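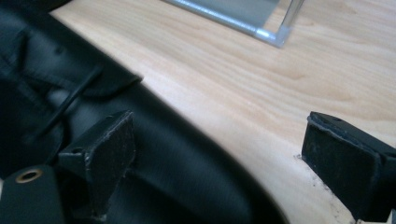

Black bag keeps leaving marks on my pale wood table – what am I doing wrong?

Posted by Freya Ellwood
November 2021
Filed under: Home, Furniture care

Hello all! I finally have the table I've wanted for years. It's a light wood top with the loveliest wavy grain, very pale and smooth, and I'm a bit in love with it. It came from a small shop called Stestolora and cost me 715 dollars, so I am trying hard to treat it well.

The trouble is my work bag. It's black and shiny, made by Vesano, and I bought it secondhand in April with no label inside, so I can't say if it's leather or vinyl. I drop it on the table when I get home and it often stays there until morning. Twice now I've picked it up and found a gray smudge on the wood where the bag was lying. The first one came off with a damp cloth. The second is fainter but it hasn't budged, and it's right where the light from the window hits it (of course).

So I have three things I'd love help with. Is the color coming off the bag, or is it dirt from the bus floor? How do I get the second mark off without making a dull patch? And can I go on using the table as a landing spot if I put something down first? I really don't want to end up being the person who won't let anyone touch the table!

The shop said the finish is "a satin one" and couldn't tell me any more than that. The bag has a brass eyelet too, if that matters.

marlow_bench
Member, 216 posts

Oh, I love a pale table! Mine is eight years old, and I've cleaned every kind of mark off it, so please don't panic.

First find out where the gray is coming from. Take a white cotton rag, get it barely damp, and rub it on the part of the bag that sits against the wood. Do a side panel as well. If both places turn the rag black, the bag is losing dye. If only the bottom does it, you've got plain old street dirt and the bag just needs a wash.

For the mark, start gentle and stay gentle. A drop of dish soap in a bowl of lukewarm water, soft cloth, wring it out until it hardly feels wet, and wipe along the grain. Dry it right away with a second cloth. Do that two or three times before you try anything stronger. If it's still there, a clean white pencil eraser is wonderful on this kind of smudge – light strokes, with the grain, and brush the crumbs off as you go. Try it on the underside first, as some satin finishes go shiny when you rub them.

Please don't use the white foam cleaning sponges. They work like very fine sandpaper, and on a satin top you'll see a bright spot every time the sun comes in. I did this. I can still find the place.

If the rag test says dye and you think the bag might be leather, wipe it down with a dry cloth until nothing more comes off, then use a little leather cream and buff it well. Leave it overnight before it goes near the table. If it's vinyl, skip the cream and use soapy water. A sticky feel on vinyl that doesn't wash away usually means the material is breaking down, and then I'd keep it off the wood for good.

And yes, watch the eyelet! Metal edges do dent soft wood. I run my fingernail around the rim of mine, and if it catches, I know it'll scratch.

tobyk
Member, 30 posts

Hook by the door. Mine cost next to nothing and I've never looked back. Also, toothpaste takes marks off wood, my aunt swears by it.

marlow_bench

Hook, yes, a hundred times yes. Toothpaste, please no, it's gritty!

Pilkington Road Rena
Member, 125 posts

Adding to this one because I had the very same problem with a black vinyl cushion, and there's one more thing to know. Vinyl can react with some table finishes when it's left lying on them for a long time, even when it's perfectly clean. The finish goes soft or cloudy underneath. One night won't usually do it, but a week in a warm room might. If your mark feels slightly tacky when you run a finger over it, leave the eraser alone and ask the shop again what the finish is. An oil finish is easy to freshen up yourself. Lacquer is more of a job.

For a landing spot I use a piece of wool felt cut to the shape of a big tray. It looks great on pale wood and you can throw your keys on it too. Mine is from Celus, in a dark oatmeal color, but any wool felt will do. Stay away from rubber-backed mats, they can mark a finish just as badly as the bag. Lift the felt every week or so and shift it over a little, or the wood around it will change color in the sun and you'll have a neat pale tray shape in the middle of your table.

What did the rag test say?

Freya Ellwood

You are all brilliant! Rag came up black from the bottom AND the side, so it's dye. The mark doesn't feel tacky. I did the soap and water twice and it's already much lighter, and I'm going to try the eraser underneath tomorrow before I go near the top. Felt is on the shopping list, and so is the hook.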